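The Case Against Throwing Out the Beige Box

By Dwynwen Ellis
January

Every winter somebody tells me the desktop computer is dead, and every winter I go looking for the body. This time I was sent to Borkirgate, where a repair workshop called Chauke takes in old office towers, opens them up and sends them out again to people who need a computer and don't much care what it looks like.

I should say that I arrived unconvinced. I have owned three "rescued" computers in my life. One of them was good. The other two spent their second careers holding a door open. When people tell me that a ten-year-old office machine is all anyone needs, I want to know who they mean by anyone.

Kartini Lumenta runs the bench at Chauke and doesn't seem to mind being doubted. She spent years looking after machines for an insurance office, and she talks about towers the way some people talk about vans: what they carry, what fails, whether you can get at the parts.

"Take the side off first," she told me. "Then we can argue."

So the side came off. I'll admit that an open tower is less forbidding than a closed one. You can see what bolts to what. The power supply even introduces itself. 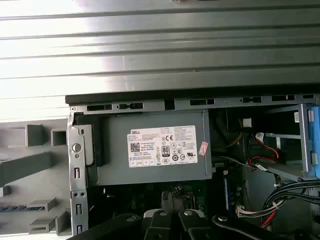

Lumenta's habit is to read before she touches. The label on a power supply tells you what it can deliver, and a maker's name tells you whose parts list to search. An efficiency badge such as 80 Plus is worth having, she says, but it describes the design and doesn't vouch for the particular unit after years under a desk. I was glad to hear it, having seen the same badge used in online listings as though it were a health certificate.

My first complaint is about those listings. A seller will happily write "fully refurbished" on a computer that has been wiped down and switched on once. Chauke has a checklist, and Lumenta let me read it. It runs to 30 items. Some of them struck me as padding (I'm not sure "inspect feet" needed its own line), but the memory test is a proper one, left to run overnight, and the drive gets replaced if it looks doubtful.

My second complaint is about money. Chauke charges 60 dollars for a basic tower with no screen. That sounds like a bargain until you add a monitor, a keyboard, a mouse and the adapter you didn't know you'd want. Prys Mostyn, who bought one for his daughter's schoolwork, ended up spending more on the bits around it than on the computer. He's still pleased with it. He also has a garage full of cables, so he may not be the typical buyer.

Memory is where the argument for the old box gets stronger. On a lot of thin laptops the memory is soldered down, and what you bought is what you keep. In a tower like these it sits in slots. You open the latches, line up the notch, and press until it seats. People are more scared of this than they should be, and some of them are less careful than they should be. Lumenta has seen modules forced in backward and modules left half seated by owners who then blamed the board.

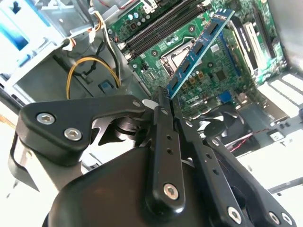 A blue memory module on its way to the slots of a green Dell motherboard.

Does more memory turn an old machine into a new one? No, and I wish the enthusiasts would stop saying so. It helps when you have too many browser tabs open. It does nothing for a tired processor, and it won't make an unsupported operating system safe. Elin Prothero, who teaches evening computer classes in Pommont, is blunt about that last part. She has had students turn up with lovely clean towers that couldn't take the current version of anything they'd been asked to install.

Chauke says it sent out 700 machines last year and would like to reach 2000. I asked how many came back. Lumenta said she only knew about the ones people bothered to return, and that was the answer that made me trust her a little more.

I went home with a tower. I had meant to leave without one. It sits under the desk where a printer used to be, and it has so far done my email, my accounts and a long video call with my sister without complaint. The fan is louder than I'd like. The front panel has a scratch. I've put off buying the extra memory until I find out whether I need it.

Ask me again next winter.

Dwynwen Ellis writes about household technology. Mabli Prydderch edited this feature.

Get our features by email once a month. By signing up you agree to our privacy policy. You can unsubscribe at any time.

Contact the editors | © Flarkow Magazine. All rights reserved. | Back to top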